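Small Business Branding, Unit 4: Names, Marks and Family Firms
Notes for the November session
Instructor: Esperanza Strickland

Picking up where we left off with Grustholm. You'll remember it makes kitchen storage, and that Leandro Quiroga had a hard time getting his relatives to agree on a logo. We stopped at the point where they had three sketches on the wall and no decision. I love this case, so bear with me if I go long on it!

1. What a mark has to do

A mark for a household goods company has a rough life. It gets molded into the bottom of a tub at the size of a dime, printed on a shipping carton, and stitched on a polo shirt for the trade show. The first Grustholm sketch was a heron standing in reeds, and it was a lovely drawing (Leandro's aunt did it). At dime size the legs vanished. Molded in plastic, the reeds filled in completely and you got a lump.

So the first test is the ugly one. Shrink it, print it in one color on the worst printer you can find, and hand it to someone who has never seen it. Ask them what it is. Don't help.

Terms to know for this section: wordmark, symbol, lockup, clear space, one-color version. 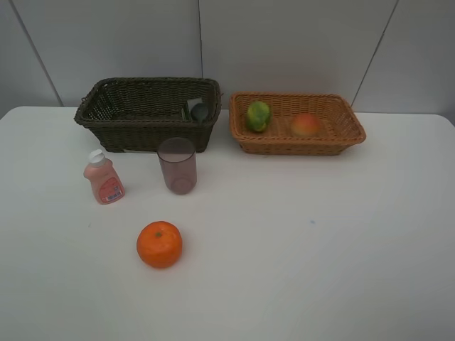 Fig. 4.1. Woven baskets on a white table.

2. Where names come from

Four sources come up again and again in family firms:

The founder's surname. Demissie is the one we read for homework, a maker of lunch boxes and water jugs. Easy to defend and easy to remember, but think about what happens when the business is sold or when two cousins want to use it.

A place. Works well until you move. It can also be hard to protect, so check before you fall in love with it.

A made-up word. Tretstead and Starkum both belong here. You start with an empty bucket and have to fill it with meaning yourself, and that takes years and a fair amount of money.

A plain description. Customers get it right away, and so do your competitors, who are free to say nearly the same thing.

In class we sorted 200 names from the trade directory into these piles. If you missed it, the list is in the binder, and please do try it on your own. The arguments over which pile a name goes in are the fun part. Mesfin Tefera made a really good case that a founder's nickname deserves its own pile, and I may add one next term.

3. Reading the Starkum numbers

Starkum changed its mark and its carton in the same spring. The packet gives 2327 orders in the quarter after the change. Please be careful with this! The company also added 8 new stores that quarter, and you can't tell from one total which change brought the orders in. When you write it up, say what you would want to measure and over how long.

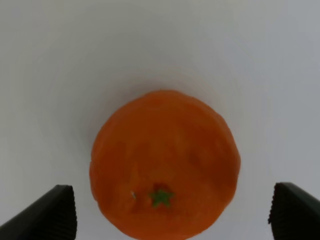 The customer survey is more useful to us. It has 181 replies, and the open comments on page two are where the good stuff is. People talk about lids. They talk about lids constantly. A few mention the color of the label, and hardly any bring up the symbol. Elba Ibarra's reading is that buyers found the product first and noticed the brand later, when they went back for a second set. See if you agree after going through the comments yourself.

4. Handing the story down

Every second-generation owner I've worked with gets asked why the logo is what it is. Mihret Degefa's visit to class was a treat on this point. Her father's answer changed depending on who was asking, and she ended up writing down the version her mother remembered. Get the origin story on paper while the founder is around to correct it. One page is fine. Include who drew the mark, when it was first used, and what else was considered.

For next time

Read the Tretstead packet, sections one and two only.
Bring one household item with a molded mark on it and a pencil rubbing of that mark.
Draft a one-page origin story for a firm you can reach by phone. Call them! Most owners are glad to be asked.

Office hours are at 3:30, same room as before.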